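洗碗这件小事，和两个人的时间

我学中文已经很多年，但是用中文写长文章，我还是慢。每写一句，我都要停下来检查，看这一句是不是真的说了我想说的意思。所以请读者原谅我的句子有时候太规矩。我想写的题目也很规矩：家务。更准确地说，是谁来洗碗，什么时候洗，以及为什么一个家庭会为了这件事说出很重的话。

我住在Fevthorpe，一个不大的镇。镇上的房子多半很旧，厨房很窄，两个人同时站在水池前面，就会碰到胳膊。我和我的妻子在这样的厨房里生活了很久，没有洗碗机。我们的邻居大部分也没有。我小时候的家里更没有，那时候洗碗是用一个盆，冬天要先烧水。我的母亲洗碗的时候不喜欢别人说话，她说这是她一天里唯一可以不回答问题的时间。我当时不懂，觉得她在生气。现在我想，她可能只是累了，或者她真的喜欢那一段安静。

我先说我的观点，免得读者等得太久：我认为家务的分配，最重要的问题是时间的归属，劳动的多少还在其次。一个人洗碗用掉半个小时，这半个小时本身并不可怕。可怕的是这半个小时总是从同一个人的晚上拿走，而且拿走的时候没有人问过。很多讨论喜欢把家务变成数字，比如你做了几样，我做了几样，然后比较。我试过这个方法。我们在冰箱上贴过一张表，每人一栏，做完一件就画一个勾。这张表只活了一个春天，到四月底就被取下来了。取下来的原因说起来不大好听：我们开始为了勾而做家务，倒垃圾画一个勾，擦全部的窗户也画一个勾，于是窗户一直是脏的。
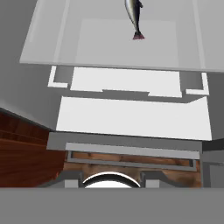 表取下来以后，我们有一段时间没有任何规定。没有规定的家庭，规定其实还在，只是没有写出来。谁先受不了，谁就去洗。这个办法看起来很自由，可是对爱干净的人非常不公平。我是比较能忍受的那一个。水池里放两个杯子、一个锅，我可以走过去三次而看不见。我的妻子第一次走过去就看见了。以前我把这个叫做性格不同，甚至有一点得意，觉得自己比较放松。后来我才明白，我的放松是由别人付钱的。

“看见”这个动作，我觉得应该单独说一说。在中文里有一个词我很喜欢，叫“眼里有活”。我的母语里没有对应的词，只能用一个很长的句子去解释。它的意思是，一个人走进房间，不用别人吩咐，就知道什么事情需要做。中国的长辈常常用这个词夸奖年轻人，也用它的反面来批评。我第一次听到的时候，觉得这个要求太高，好像要求人有特殊的眼睛。现在我认为这只是练习。一个人从小被要求看见，他就看得见；另一个人从小被允许看不见，他到四十岁还是看不见，而且真诚地相信自己没有看见。真诚在这里没有什么帮助。

有人会说，那就分工好了，每个人负责一样，不需要眼睛，只需要记性。我同意一半。分工可以减少争吵，但是分工也有它自己的麻烦，就是没有分到的事情。洗碗是一件事，可是洗碗旁边还有很多没有名字的事：换抹布，清理水池的滤网，发现洗洁精快用完了，记得买，买回来以后把旧瓶子扔掉。这些事情没有一件值得写进表里，加在一起却占去很多注意力。做的人说不出自己做了什么，不做的人也说不出自己少做了什么。两个人都觉得自己有道理，这样的争吵最难结束。

我以前在一家叫Lanz的小公司做翻译，翻译的大部分是家用电器的说明书。那份工作很枯燥，但是它让我对家电的语言有一点了解。说明书里面的厨房总是没有人的厨房，动词前面没有主语：放入餐具，关闭机门，选择程序。谁放入？谁关闭？说明书不关心，它也不应该关心。广告就不一样，广告里面有主语，而且主语常常在笑。我翻译过一份给Zosum做的宣传册，里面有一句话，意思是“把晚上还给家庭”。我为了这句话想了很久。晚上本来是谁的呢？如果要“还”，就说明曾经有人拿走了它。宣传册的作者大概没有想到这么多，可是他写得比他知道的更准确。

我不反对机器。我要把这句话说清楚，因为写家务的文章很容易变成怀念旧日子的文章，好像用手洗碗比较高尚。我的母亲在冬天洗碗，手上的皮肤会裂开，这里面没有什么高尚。如果那时候有一台洗碗机，我希望她有。我反对的是另外一种想法，就是以为买了机器，问题就已经解决，以后不用再谈。有洗碗机的朋友告诉我，他们现在不为洗碗争吵，他们为摆碗争吵。一个人认为盘子应该朝里，另一个人认为无所谓，然后第一个人等第二个人离开，把全部盘子重新摆一遍。还有把干净的碗拿出来放回柜子，这件事好像谁也不愿意做，于是机器变成了一个柜子，大家直接从里面拿碗用。

去年我们也开始认真考虑买一台。Fevthorpe没有大的电器店，要坐车到Kasisen去看。我们是一个星期二去的，店里很安静，售货员有很多时间，这对我这样喜欢问问题的人是好事，对他不一定。最便宜的一台标价2000，看起来已经够用。带安装和五年保修的一台是2406，妻子比较喜欢。我问为什么是2406而不是2400，售货员说系统里就是这样。送货费另外算，70。我把这些数字写在一张纸上带回家，放在桌子上很久，我们每天吃饭都看见它，但是不谈。

那张纸放在桌子上的时候，我想清楚了一件事。我们不谈，不是因为钱。我们不谈，是因为谈洗碗机就必须先谈没有洗碗机的这些年，谁洗得多。这个答案两个人都知道。如果买了，好像是我用一笔钱把这些年结清；如果不买，好像是我说这些年没有问题。我觉得很多家庭里的大件东西都是这样，价钱写在标签上，另外还有一个价钱，没有写。
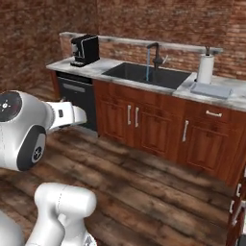

厨房的设计也参加了这场争论，只是它不说话。老房子的厨房是给一个人用的，门一关，里面的人就同家里其他的人分开了。新的设计喜欢打开，喜欢让做饭的人看见客厅，也让客厅的人看见做饭的人。洗碗机放在哪里也有讲究，最常见的做法就像图里那样，一台黑色的机器放在台面下面，上面是浅灰和白色的大理石，脏东西都有地方去，台面留给别的用处。我承认这样很好看。可是好看的厨房有一个后果，就是劳动变得更加不容易被看见。碗一放进去，门一关，就好像从来没有人吃过饭。对于眼里本来就没有活的人，比如以前的我，这样的厨房是一个很舒服的地方，也是一个很容易让人继续不学习的地方。

我知道有的读者会说，你把小事说得太大，洗碗就是洗碗，谁有空谁洗。我认真想过这个意见。“谁有空谁洗”听起来公平，但是“有空”是怎么来的？在很多家庭里，一个人有空，是因为他认为自己的时间已经用完了，他下班了，所以他坐下。另外一个人没有坐下，所以她看起来有空。坐着的人看见站着的人，就以为站着的人是愿意的。我自己就是这样坐了很多年。我不是坏人，至少我不这样认为自己，我只是从来没有把“坐下”当成一个决定。

还有一种意见，来自比较年轻的朋友。他们说，公平就是一人一半，严格执行，没有什么可以讨论的。我尊敬这个意见，也有一点羡慕，他们开始得比我早。但是我观察一半这个概念，发现它在实际生活里很难站住。有人生病，有人出差，有人的工作到年底特别忙。如果每个星期都必须是一半，那么生病的人除了生病，还要担心欠债。我更愿意用一个长一点的尺子。我希望两个人过几年回头看的时候，都能说，我的晚上大部分是我自己的，其余的部分我是愿意给的。这个标准很不精确，不能贴在冰箱上。可是我们已经试过可以贴在冰箱上的标准了。

关于孩子我也想说几句，虽然我们的孩子已经长大，搬出去了。他小的时候，我们叫他“帮妈妈洗碗”。我现在看这句话，觉得每一个字都应该改。碗是三个人吃的，为什么是帮妈妈？“帮”这个字很有礼貌，也很狡猾，它先决定了事情是谁的，然后让别人做一个好人。我自己也用过很多年的“帮”：我今天帮你洗了碗，我帮你拖了地。我说的时候期待一声谢谢，而且我得到了。我好像从来没有在吃饭以后对妻子说过，谢谢你帮我洗了碗。中文的动词没有变位，学起来比我的母语容易，可是它在这种小字里面藏了很多东西，需要很久才能感觉到。我的母语其实也一样，只是我住在里面太久，听不见了。

现在我们家的安排是这样的。晚饭以后我洗碗，每天都是我，没有轮流。妻子做她想做的事，她最近在看一套很长的历史书，看到有意思的地方会大声念给我听，水声大的时候我听不清楚，只好先回答“是吗”。早上的杯子和碗谁用谁洗，这一条执行得不太好，主要的问题在我。滤网、抹布和洗洁精也归我，这一条是我自己提出来的，我说既然要做，就连没有名字的部分一起做。开始的时候我经常忘记，洗洁精用完了两次，有一次我们用洗手液洗了锅。现在我忘记得比较少。

我不想说我喜欢上了洗碗。有的文章写到这里，作者就从劳动里得到了平静，我没有得到。冬天的水管很慢才热，油锅很讨厌，筷子总是有一根掉到水池底下。不过我慢慢有点懂我母亲说的那句话了，就是不用回答问题的时间。有时候妻子在客厅里问我一件事，我听见了，假装没有听见，过一会儿才关上水，擦干手，走出去问她，你刚才说什么。

那张写着价钱的纸还在，现在夹在一本字典里面。等厨房的旧水池要换的时候，我们打算再去一次Kasisen，到时候这些价钱恐怕已经变了。妻子说这一次由她来问问题，我负责量尺寸，台面下面从左边到水管的那一段，要量两次。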